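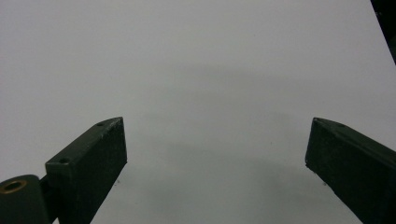 작업 노트, 하루나 작업실, 2022년 8월 7일

상판 도장 3차

색은 회백색. 통에는 그냥 '화이트'라고 되어 있는데 실제로는 푸른 기가 살짝 도는 회색 쪽이다. 겐타는 시원해 보여서 좋다고 했고 나는 치과 같다고 했다. 둘 다 다시 칠할 생각은 없으므로 이 논의는 여기서 종료.

결도 무늬도 이음매도 안 보인다. 자잘한 점이 몇 개 있긴 하다. 먼지인지 찍힌 자국인지는 손톱으로 긁어 보면 알겠지만, 지난번에 그렇게 알아보다가 한 면을 통째로 다시 갈았으니 이번에는 모르는 채로 두기로 한다.

상판 이력 (다음에 또 까먹을 나를 위해)

원래는 부네티 작업대에 딸려 온 판이다. 3월에 졸토르빌 쪽 창고를 정리하면서 얻어 왔고, 그때는 커피 자국과 칼자국이 서로 영역 다툼을 하고 있었다. 폭 142cm. 문 폭을 안 재고 가져와서 세워서 넣었다. 깊이는 아직도 안 쟀다. 벽에 붙여 놓고 쓰니까 궁금할 일이 없었다.

1차: 기존 도막을 다 안 벗기고 그 위에 칠함. 이틀 만에 모서리부터 들고 일어났다. 교훈이라고 적기도 민망함.

2차: 다 벗기고 퍼티로 칼자국을 메운 뒤 롤러로 칠함. 정면에서 보면 훌륭했다. 눈높이를 낮춰서 옆에서 보면 귤껍질이었다. 작업대를 옆에서 보는 사람이 누가 있느냐고 내가 말했고, 겐타가 그 자리에서 쪼그려 앉아 옆에서 봤다.

3차: 이번 것. 아래에 순서대로.

한 일

갈기. 손사포로 시작했다가 팔이 먼저 항복해서 중간부터는 기계로 함. 가장자리는 끝까지 손으로. 기계가 가장자리에서 한 번씩 고개를 숙이는데 그때마다 홈이 생긴다.

닦기. 마른 천, 젖은 천, 다시 마른 천. 극세사 천은 쓰지 말 것. 보푸라기가 안 난다고 써 있는 물건일수록 난다.

하도. 로렐렌트 회색 프라이머, 한 번. 남은 게 바닥에 손가락 한 마디쯤이었는데 딱 맞게 끝났다. 계획한 척하고 있다.

상도. 로렐렌트 상도에 희석제를 무게로 약 10퍼센트. 통 옆면 안내보다 조금 많다. 2차의 귤껍질은 너무 되직해서 생겼다는 것이 겐타의 주장이고, 내 롤러질 때문이라는 것도 겐타의 주장이다. 둘 중 하나만 골라 달라고 했더니 안 골라 줌. 그래서 롤러도 털이 짧은 것으로 바꿨다. 뭐가 효과가 있었는지는 영영 알 수 없게 되었다.

한 겹 올리고 7시간 두었다가 고운 사포로 가볍게 한 번, 그 위에 두 번째 겹. 두 번째는 긴 방향으로만 밀고 되돌아가지 않음. 되돌아가고 싶어도 참음. 한 번 되돌아갔음.

방 상태

창문은 칠하는 동안 닫고 끝나면 열었다. 습도계는 51퍼센트를 가리켰는데, 이 습도계는 비 오는 날에도 비슷한 소리를 하는 물건이라 참고만.

보는 법

낮게 보면 제일 잘 드러난다. 눈을 상판 가까이 내리고 먼 쪽을 본다. 롤러 자국이 있으면 띠로 보이고 귤껍질이면 자글자글하게 보인다. 이번 판은 그렇게 봐도 매끈하게 쭉 뻗는다. 가운데와 아래쪽이 조금 어둡고 위쪽 양옆이 밝은데, 그건 얼룩이 아니고 그림자다. 경계 없이 슬슬 번지는 건 그림자로 치고, 걸레로 닦을 생각부터 하지 말 것. (닦아 봤다.)

겐타가 아래에 덧붙임

"광이 생각보다 없어서 다행. 2차 때는 위에 종이를 올려놓고 글씨 쓰면 조명이 눈에 꽂혔음. 그리고 치과 같지 않음. 굳이 말하면 냉장고. 가네코"

냉장고가 더 나은 쪽인지는 모르겠다.

아직 안 한 것

뒷면. 한쪽만 칠하면 판이 휜다고 해서 뒷면도 프라이머는 올려야 하는데, 위에 쓴 대로 프라이머를 다 썼다. 새 통을 사면 또 남을 것이고 남으면 또 뭔가를 칠하게 될 것이다. 선반이 벌써 불안해 보인다.

앞쪽 모서리 둥글리기. 칠하기 전에 했어야 하는 일이라 지금 적으면서도 속이 쓰리다. 소매가 걸리는 자리만 살살 갈고 붓으로 때우는 걸로.

점들. 위에서 모르는 채로 두겠다고 했으나 겐타가 확대경을 찾고 있다. 서랍 맨 아래 칸에 있다는 건 말 안 했음.

쓰는 규칙 (임시)

완전히 굳을 때까지 무거운 것 올리지 말기. 테이프 붙이지 말기. 커터는 반드시 매트 위에서. 뜨거운 컵은 창가에. 규칙을 종이에 적어서 상판에 붙이려다가 두 번째 규칙 때문에 벽에 붙였다.

롤러는 희석제에 담가 두었다. 내일 먼저 오는 사람이 헹굴 것. 내일은 내가 좀 늦을 예정.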